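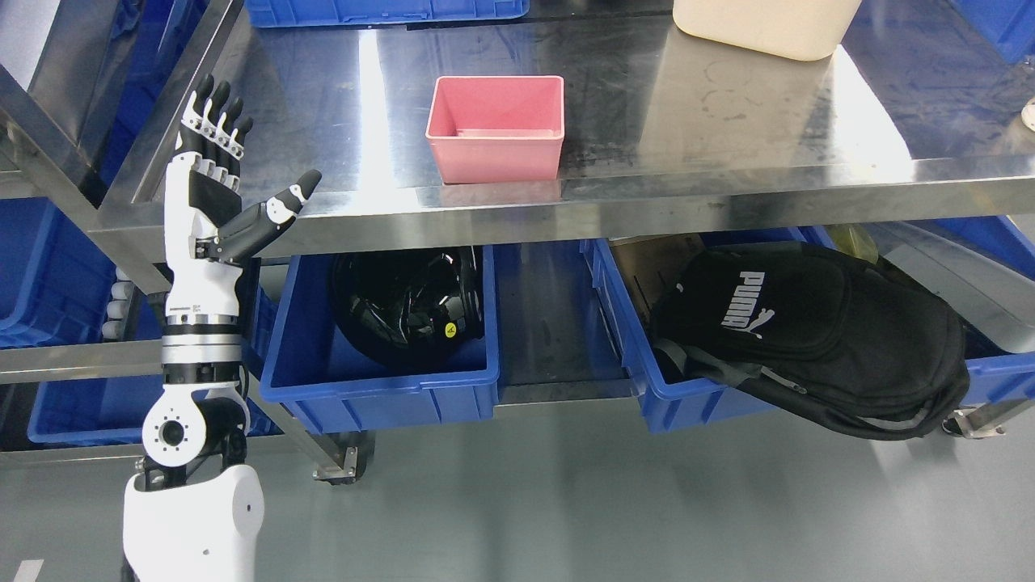 Left arm at the shelving unit, hand raised beside the shelf top, pink bin on the steel.

Hendico shelf-handling demonstrations: progress report to the Halonen fund
Prepared by Rosângela Godoy, March 4, 2022

Where we are

We have 404 recorded demonstrations of the bin task. The plan we submitted called for 900 by the end of this period, so we are well short, and I don't think the gap should be closed by simply running longer days. The recordings we have are uneven, and more of the same would give us a bigger pile of uneven recordings.

The task has not changed. An operator wearing the Cata gloves drives the arm by remote control, takes a pink bin from one level of the steel rack and puts it in a blue crate on another. The variations are the start level, the target crate and what else is stored on the rack.

What the count hides

The proposal treated a demonstration as a unit. I no longer believe it is one. After reviewing the full set I would train on 300 of them without hesitation. The others finish the task but contain long pauses, regrips, or an elbow path that no one would want a policy to copy. Operators tend to watch the fingers and forget the elbow, and on this rack the elbow is the part that gets into trouble with the posts.

Kolmont's position is that the pauses can be trimmed automatically. We tried their script. It removes the pauses and also removes the slow final approach to the rim, where the operator is being careful for a good reason. I have asked them for a version that leaves the last stretch before contact alone. Until we have it, trimming stays manual.
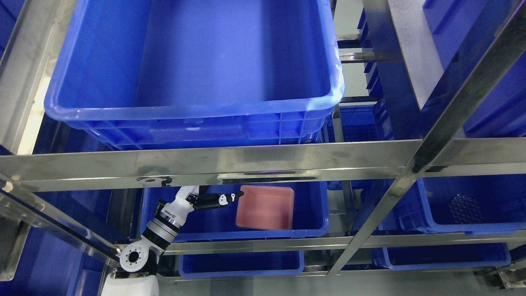
Working at the middle shelf: fingers at the left end of the pink tray, inside the blue crate.

Reaching into a crate on the middle level remains the hardest placement. The crossbeam limits how the arm can come in from above, and a diagonal view of the rack makes depth hard to judge through the headset. Two operators asked for a second viewpoint. I was against it, and still am for now — the policy will not have one, and I would prefer the person to struggle with the same information the model gets.

Hand-guiding

We also moved the arm by hand for part of the period, as the fund suggested. It gives smoother paths. It also puts a person's forearm in the camera view for most of the recording, and the finger positions have to be added afterward. I would not spend more on it for this task.

Budget

Spending outside salaries was $2,740, mostly replacement glove sensors. Nothing is committed beyond that.

Next period

I propose dropping the 900 target and reporting accepted demonstrations only, with the acceptance rules written down before recording restarts. A first trained policy is still listed for June. I would treat that date with caution. If the Kolmont script arrives late, the June run will be on the accepted set as it stands, and I expect it to do poorly on the middle shelf.

Decision needed from Halonen: whether the revised target can be approved without reopening the agreement.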